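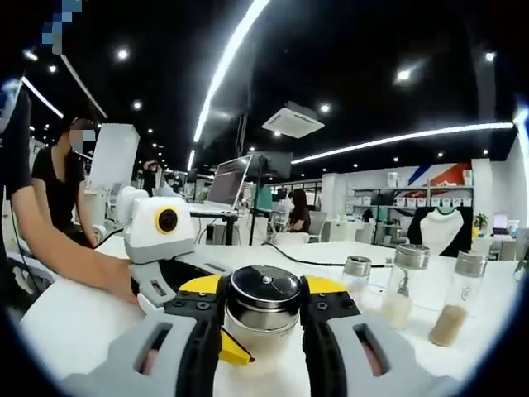 Der Käfer, der angeblich alles frisst

Seit April wird in Grirnberg über einen Käfer geredet, als hätte er die Schneckenplage im Alleingang beendet. Der Lederlaufkäfer, bis zu vier Zentimeter lang, mattschwarz, flugunfähig und nachts unterwegs, soll die Gärten am Südhang leergeräumt haben. So steht es jedenfalls im Faltblatt der Firma Kinton, die neuerdings »käferfreundliche« Rindenstücke verkauft, 29 Euro das Paket.

Gisela Escobar hat dort zwei Sommer lang Bodenfallen kontrolliert und ist weniger begeistert. 609 Laufkäfer hat sie bestimmt, darunter 40 Lederlaufkäfer. »Damit kann man eine Artenliste füllen«, sagt sie. »Über Schnecken sagt das gar nichts.« Die hat nämlich keiner erfasst, weder vorher noch nachher.

Dass die Tiere Schnecken fressen, bestreitet niemand. Sie nehmen aber auch Würmer, Raupen und Aas, und was sie bevorzugen, hängt davon ab, was gerade herumliegt. Der vorige Sommer war zudem trocken. Wer damals weniger Fraß am Salat hatte, muss dafür keinen Käfer bemühen.

Benjamín Vergara, bei Kinton für das Sortiment zuständig, verweist auf zufriedene Kunden. Zahlen will er nachreichen. Bis Redaktionsschluss kam nichts.

Escobar lässt in ihrem eigenen Garten einfach das alte Holz liegen. Schnecken hat sie trotzdem.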